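Two-Handed Bin Lining with Hand-Held Grippers
Project report, Robotics Club, Gretedcombe College 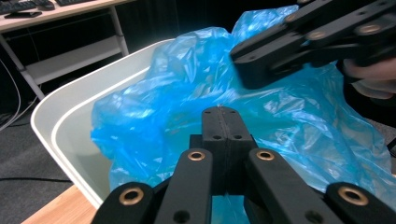

Fig. 1. Both grippers at the blue bag, with the white bin underneath.

Group: Hanne Fogh, Walter Arboleda, Firdevs Ersoy
Supervisor: Ravindra Rastogi

1. Aim

Our task was to record people putting a bag into a bin with a pair of hand-held grippers, so that the recordings could be used next term to train the two-arm robot. We chose bin bags because the club had only worked with hard objects before, mostly cups and blocks. A bag changes shape every time it is touched and we wanted to know how much harder that would make things.

2. Equipment

We used two black grippers of the same design, one for each hand. The links turn on brass bushings. Last year's group ran the pins straight through the plastic and the joints became sloppy, so Walter redrew the links to take bushings and Veronica Rusu in the workshop helped us press them in. The bin was a plain white plastic one and the bags came from the college stores.

3. Method

Each attempt began with the bag already open and dropped loosely into the bin. The person holding the grippers had to pull the edge of the bag over the rim on all sides and push the middle down. We allowed 60 seconds per attempt. If the bag tore or came out of the bin, the attempt was marked as failed but the recording was kept.

Hanne and Firdevs did most of the attempts. Walter checked the files and wrote the notes.

4. Results

We made 11 recordings in the first session and 4 were marked as failed. Three of those ran out of time and in the other one the bag tore near the seam. The second session went better and every attempt was finished within the limit.

The main difficulty was air under the bag. When one side was pulled over the rim, the other side puffed up and came loose. Firdevs found it easier to hold the high side with one gripper and push into the middle with the other before touching the rim at all. Hanne preferred to do the rim first. We kept both ways of working in the data, although Ravindra thinks we should have settled on one.

Thin plastic also slipped out of the fingertips when they were not fully closed. We tried rubber tape on the tips for one afternoon. It gripped well but the bag stuck to it on release, so we took it off again.

5. Still to do

The failed attempts need labels saying at what point they went wrong. Walter has started on this. We would also like to repeat the work with a thicker bag and a smaller bin, and to try starting with the bag folded. The grippers are booked by another group until January, so that part will have to wait.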